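Gilik Sorting Challenge

The Gilik Sorting Challenge is a student robotics project and yearly contest run by the Wullero engineering club. Teams program a two-finger robot arm to pick up soft household items and toys, such as a plush Heinz ketchup bottle, and put them where they belong.

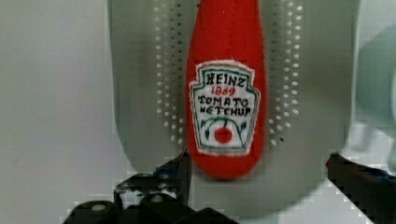 History

The project began as a May workshop led by Ayodele Eze, who taught the club's evening class in machine control. The first season used wooden blocks only. Soft objects were added the next year after several teams reached the maximum score. Hinojosa Hall became the regular site when the club outgrew its first classroom.

Format

Each team has up to nine members and works on a shared arm during booked sessions. Before the contest, students guide the arm by hand controls and record their attempts. The recordings are used to train the team's own program. In the 520-second final run, no one may touch the controls. Dropped items can be picked up again by the arm but lose half their points. The highest possible score is 800.

Skaleo archive

Recorded attempts are kept in a club archive called Skaleo, which holds 3,554 entries. Failed grasps are kept along with good ones and are labeled by the students who made them. Teams may use any entry from an earlier season.

See also

Wullero engineering club
Hinojosa Hall
Robot grasping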